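Reporting a Damaged Wall or Walkway in Lelunwood

Residents and business owners may report damage to any wall, step or walkway maintained by the Lelunwood Public Works Office. Reports are reviewed in the order received, except where there is a risk to the public.

Before you begin

Confirm that the property is public. Walls on private lots are the responsibility of the owner, even where they border a city sidewalk. The boundary map at the Whitelaw Street counter shows which is which.

How to file a report

1. Request Form 105 at the counter or by mail.
2. Enter the nearest street address. If there is none, give the name of the closest cross street.
3. Describe the damage in plain terms – a crack, a loose slab, a missing cap – and state its length if it can be measured safely.
4. Attach one picture taken from far enough back to show both the wall and the ground beside it.
5. Sign the form and return it to Room 101.

Surface pits and color changes in concrete are recorded but are not normally repaired. Leaning, fresh cracking or exposed steel should be reported by telephone.

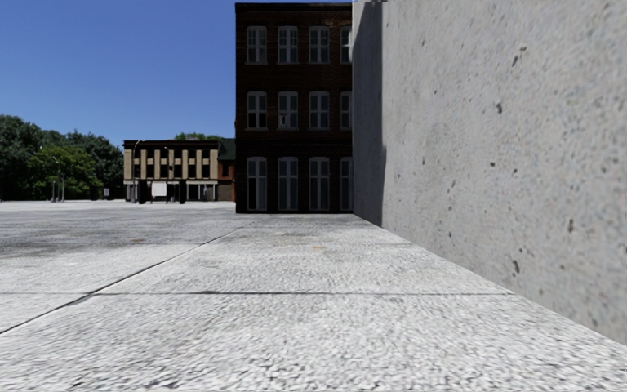 Concrete wall with surface pitting, beside a slab walkway.

After you file

The office will mail a reference number. Keep it for all later contact. Questions about an open report may be directed to Krisztina Dudás, Records Desk. Appeals are heard each March and must be submitted in writing to Paora Treloar, Walkways Section.

Page last reviewed 24th October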